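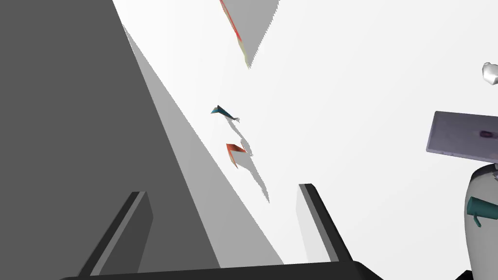 Dark gray on the left, a lighter band running beside it.

FROM THE PANTRY SHELF: DO YOU NEED THE EXPENSIVE PAPRIKA?

4 July 2023

Every summer the spice catalogs arrive, and every summer the paprika pages get longer. This year's Oltis catalog has paprika in a tin, paprika in a bigger tin, paprika in a glass jar with a cork, and a "reserve" paprika whose description uses the word sunlight twice and never says when the stuff was ground. I have a drawer full of evidence that I am the kind of person these pages are written for, so take what follows as the view of a repeat customer who has started to have doubts.

Paprika is dried red peppers ground to a powder. The sellers would like you to forget how short that sentence is. The differences between one paprika and another come down to which peppers were used, how they were dried, whether the seeds and inner ribs went into the mill with the flesh, and how long the powder has been sitting around since. The first three can give you very different flavors. The fourth can wipe out all of them, and it's the one that almost never gets printed on the label.

Let's start with the names. Sweet paprika is mild. Hot paprika has some heat, though how much depends on who packed it, and I've had jars marked hot that a toddler could have eaten on toast. Smoked paprika comes from peppers dried over a wood fire, and it can be sweet, hot or somewhere between. If a recipe just says "paprika" it nearly always means sweet and unsmoked. Swapping in smoked will change the whole dish, and I don't agree with the cookbooks that treat it as a casual substitution. A chicken and onion stew made with smoked paprika tastes of smoke. You may like it. It's a different supper.

Then there is the claim that you have to pay more to get any flavor at all. I was ready to believe this, having paid more. So in my own kitchen I lined up 4 paprikas, all sweet, all unsmoked: the Oltis reserve, the Fluritz in the plain bag, a jar of Villanueva from the supermarket, and the end of an old tin that had lost its label and had been next to the stove for longer than I'd like to say. I stirred a teaspoon of each into warm oil with a little salt and dipped bread in it.

The old tin tasted like brick dust. No surprise there. The Oltis was very good, round and a bit fruity. The Fluritz was also very good, a little more earthy, and at a fraction of the price I could not work out what I was supposed to be missing. The Villanueva was flat when I first tried it, so I bought a second jar from a busier store across town, and that one was noticeably brighter. Same label, same size, same price. I can't prove it had been on the shelf for less time, but that would be my bet, and it has done more to change my shopping than any catalog copy.

I don't claim this settles anything. One kitchen, one loaf of bread, and a taster who knew which bowl was which. Anybody selling you a spice on the strength of a tasting like mine should be laughed at, and a fair amount of spice is sold on less.

A word on color, too. Bright red is pretty, and a dull brown powder has probably gone over, so color is worth a look. But the most vivid jar in the store isn't always the best tasting one. Mild peppers with plenty of pigment make a gorgeous powder that may not have much to say for itself in a stew. Paprika sprinkled on deviled eggs is mostly there to be looked at anyway, and I would not waste the good stuff on it.

Storage advice is where I do agree with the sellers, more or less. Heat, light and air are what wear paprika down. Keep it in something with a tight lid, in a dark cupboard, well away from the stove. The pretty rack over the burners is about the worst place in the house for it. Some people keep theirs in the refrigerator. I've tried that and noticed no great difference over a few months, apart from the nuisance of digging behind the mustard for it. Cork-topped jars look nice and I wouldn't trust the cork.

As for cooking with it, two habits matter more than the brand. Paprika wakes up in warm fat. Stirred straight into water or stock it tastes thin, and plenty of people who think they dislike the stuff have only had it that way. It also burns fast, because there is natural sugar in the peppers, and burned paprika is bitter in a way you can't fix. Cook your onions first, pull the pan off the heat, stir in the paprika for a few seconds, then get some liquid in. A recipe that has you fry it for several minutes over high heat was written by somebody who never made the recipe, in my opinion.

Use more than you think, too. A half teaspoon in a pot of stew for six is a rumor. I start at a tablespoon and often go to two, and at that rate a small tin is gone before it has time to fade. That is the real case for the cheaper bag, as far as I'm concerned: you'll be generous with it, and you'll finish it. The reserve tin tends to get saved for a special occasion that comes around after the flavor has left.

I did write to Oltis to ask when their reserve paprika is ground. The reply thanked me for my passion and pointed me to a page with a braised pork recipe on it. Fluritz answered that theirs is packed to order from a batch milled the previous fall, which may or may not be the whole story, but at least it's a sentence with a season in it.

Next issue, in August, I'll be looking at garlic powder, including the new "small batch" kind from Hestedon. I am told it's a revelation. I was told that about the onion salt. If you have a jar of something you paid too much for and want an opinion on it, drop us a line and say how old it is, if you know. Reader tips on using up faded paprika are welcome as well. So far the best suggestion is to put it in the compost.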